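Chapter 9
Portions, Packs and Prices: How Snack Foods Are Sold

What this chapter covers

By the end of this chapter you should be able to explain why the same food is sold in several sizes, work out a unit price, describe the main jobs that packaging does, and give reasons why demand for some foods rises and falls during the year. You will need a calculator for the activities in the second half. Students who have not yet read the section on fixed and variable costs in Chapter 2 should do so first.

9.1 A small purchase

Most people do not think hard about buying a snack. The sum of money is small, the choice is made quickly and the food is often eaten before the shopper gets home. For this reason snack foods were treated for a long time as a minor part of the grocery trade, and older textbooks on retailing give them a page or less.

The trade itself takes a different view. A small item sold many times over can bring in more than a large item sold now and then, and it takes up very little shelf. A shopkeeper who gives a metre of counter to sweets and crisps will usually expect that metre to earn more than the same length of tinned vegetables. The item is also likely to be bought without a list. Shop managers call this an impulse purchase, meaning one that the customer had not planned before coming in.

Impulse purchases depend on being seen. That is why snacks are placed near tills, at the ends of aisles and beside the newspapers, and why the wrapper matters so much. A bag of flour can be plain because the shopper has come looking for flour. A snack has to be noticed by somebody who was looking for something else. Strong colours and shiny surfaces are common in this part of the shop, and a maker will normally keep to the same colours for years so that regular buyers can pick out the product from a distance.
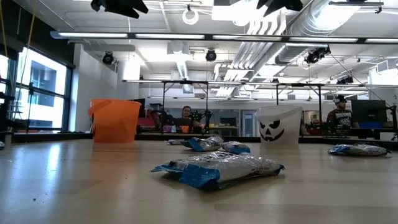

Unit 3: Food and the Consumer — 95

Colour also has a seasonal side. Orange appears in shops in the weeks before Halloween, red and green before Christmas, and yellow in the spring. In many cases the food inside is the same as it was the month before. The maker changes the outer bag, or the shop changes the display, and the ordinary product is sold as part of the season. Plastic buckets, paper bags and cardboard stands are ordered well ahead for this purpose. In the town of Graltier, which we use as our case study throughout Unit 3, the largest grocer places its autumn order in January.

9.2 The jobs a wrapper does

A wrapper is expected to do several things at once, and they do not always agree with each other.

The first is protection. Crisps go soft when they take in moisture from the air, and chocolate picks up smells from other goods stored near it. A thin layer of metal on a plastic film keeps out light, air and damp much better than the film alone. Some snacks are also packed in a gas such as nitrogen, which slows down the process that makes fats taste stale and gives the bag its puffed shape. The puffing helps to cushion the contents in transport.

The second is information. The law in most countries requires a packet to show the name of the food, the ingredients, the weight and the date by which it should be eaten. Foods that commonly cause allergic reactions must be marked clearly. On a very small packet there is hardly room for all this, and makers sometimes sell small packets only inside a larger bag that carries the full details. You may have seen the words 'not to be sold separately' on packets of this type.

The third is selling, which we have dealt with above.

The fourth is control of the portion. A sealed packet tells the person eating how much is meant to be eaten in one go, whether or not they take any notice. Studies of eating habits have often found that people given a larger container eat more from it. Small packets work the other way for some people, although others simply open a second one.

The difficulty is that each of these jobs adds material. A film made of plastic and metal layers protects food well, but the layers are hard to separate and many councils will not accept it for recycling. We return to this in Chapter 11.

9.3 Full size, fun size and sharing size

Sweets and chocolate are usually sold in at least three forms. The standard bar is meant for one person. The sharing bag or large block is meant for a household. The small individually wrapped piece, sold by the bag, is meant to be handed out — at a party, in an office, at the front door in October. 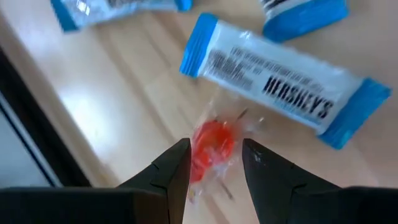

Prepared by the Department of Food and Consumer Studies, Forier College

Handing out has its own rules. The giver wants pieces that look alike, so that no child feels hard done by. The wrapper must be sealed, as many parents will not let a child eat loose sweets from someone they do not know. The cost of each piece must be low enough that the giver does not mind how many are taken. A standard bar fails on the last point and a bag of unwrapped sweets fails on the second. The small wrapped piece meets all of these needs, and shoppers are willing to pay more per gram to get it.

Key term. Unit price: the price of a product for a stated amount, such as 100 grams or one litre. It allows packs of different sizes to be compared.

To find the unit price per 100 grams, divide the price of the pack by its weight in grams and multiply by 100.

Worked calculation. The Nigam oat bar weighs 49 grams and costs 98p. Dividing 98 by 49 gives 2, so the bar costs 2p per gram, or £2.00 per 100 grams. The same maker sells a sharing pack weighing 490 grams at £7.35. Dividing 735 by 490 gives 1.5p per gram, or £1.50 per 100 grams. The sharing pack is cheaper by weight. It is not cheaper for a customer who wants only one bar and would throw the rest away.

Shops in the United Kingdom are generally required to show unit prices on many of the goods they sell, though small shops are treated differently. The figure is often printed in smaller type than the selling price, and shoppers in a hurry may miss it.

9.4 When the size changes and the price does not

When the cost of sugar, cocoa or cooking oil goes up, a maker can raise the price, accept a lower profit, change the recipe or make the product smaller. The last of these is known as shrinkflation. The price on the shelf stays where it was, and the weight printed on the packet goes down by a few grams.

Makers prefer this method for products with a well-known price. A buyer who always pays the same coin for the same bar will notice a rise at once and may not notice a slightly shorter bar. There is nothing unlawful in the change as long as the weight is stated correctly. Consumer groups object to it all the same, particularly where the packet has been kept at its old size.

Activity A
Choose a snack that is sold in more than one pack size. Record the price and weight of each and work out the unit price per 100 grams. Set out your results in a table with the lowest unit price first.

Activity B
The Skululness range of Halloween sweets is sold in Graltier for up to 9 weeks of the year. Suggest how the maker might use its machinery and staff in the remaining weeks. Refer to fixed costs in your answer.

Activity C
Collect the empty wrappers from your household for a week, wipe them clean and sort them by material. Check which of them your local council will take. Bring your results to the next lesson, as they will be needed for section 9.5.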